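Dredbridge Tenants & Small Shops Association
Minutes, April general meeting

Started 6:40, late, door was locked. Siwan Mathias chairing, Aparecida Aguiar taking notes. Sign-in sheet went around, two people signed on the same line, will sort it out.

Minutes from last time: approved with one fix. The loading zone is on Havis Street, not Havis Court. There is no Havis Court.

1. Parking permits

City is redoing the permit map. New draft has our four blocks in Zone C with the hospital overflow. General groaning. Siwan read the letter out loud, skipped the legal part. Main points:
- 185 permits for the whole zone, first come
- one per address, which is bad for anybody with roommates or a shop van
- visitor passes go to online only
- comment period closes end of the month

Long back and forth. Man from the upholstery place said he has customers who stay ten minutes and get ticketed in nine. Woman next to him said same at the pharmacy. Siwan asked people to write it down and send it in instead of telling her, she can't carry all of it. Someone asked if one letter with a lot of names counts the same as a lot of letters. Siwan's understanding is no, separate letters are better. Aparecida to put a sample letter by the mailboxes and on the page.

Motion to oppose the one per address rule. Passed, two against, one out of the room.

2. Bus stop

Route 41 stop is supposed to move from the corner to mid-block in front of the old bank. Transit office says it's for the turn radius. Nobody who rides it was asked. Bench will not move with it, we'd have to request a new bench, different department. Siwan has the form. Form wants a sketch. Anyone who can draw please see her.

Also the shelter glass is still out. Reported twice. Reporting again.

3. Truck noise, Maldonado building

Early deliveries again, before 6 a.m. on several mornings. The lease for the ground floor says 7. Management of the building answered our email finally and said they would "remind vendors." People upstairs want more than that. Discussion of whether to keep a log. Decided yes: time, which door, how long the truck idles. Keep it simple, no editorials in the log please.

Question about whether the ground floor is allowed to run work in the evening. Yes it is, light industrial, zoning has been that way forever. Complaint is only about the trucks and the backup beeping.

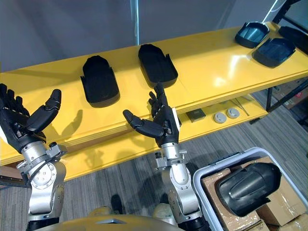
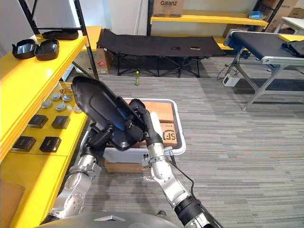
Yellow shelving, Maldonado building.

Back door on the alley side has a bad closer and slams. Separate problem from the trucks but the same people get woken up. Apartment 2F says she has put a folded towel in it and somebody keeps taking the towel. Added to the letter to management (the door, not the towel).

Siwan will draft, Aparecida to proofread, goes out before next meeting. Cc the zoning desk? Split on this. Left it at no for now, yes if there's no answer in two weeks.

4. Block sale

Spring sale is on. Same setup as last year, tables on the north sidewalk only so the ramp stays clear. Fee for a table stays the same. Last year took in $529 after the street permit, most of it went to the tree pits. Current balance is $98, so we need the table fees in early to pay for this year's permit. Please don't wait till the morning of.

Zolasville folks asked if they can have tables too. They have their own sale in the fall and we were never asked to that. Mixed feelings. Agreed to let them have the end near the laundromat if there's room after our own people sign up.

No food this time unless prepackaged. Health department was clear about the tamales. Everyone was sad about the tamales.

Music: yes, until 3, not facing the church.

5. Tree pits

Three of the new ones look dead. Could just be late leafing out. Wait another month befor calling. Please stop locking bikes to the skinny ones. Watering sign-up is on the same clipboard as the sale, seperate page.

6. Other

- Lost: one gray kid's scooter, Havis Street end.
- Recycling pickup is staying on the same day, the flyer that said otherwise was for a different district.
- Somebody wants to restart the tool share. Needs a place to keep the tools. Bring ideas.
- Request to hold meetings at 7 for people coming off work. Most in favor. Room is only ours until 8:30 so we'd have to talk less. Trying it next time.

Action items
Siwan: bench form, letter to management, street permit
Aparecida: sample parking letter, proofread, collect table fees
Upstairs tenants: truck log

Adjourned 8:25. Chairs go back against the wall, not in the hallway.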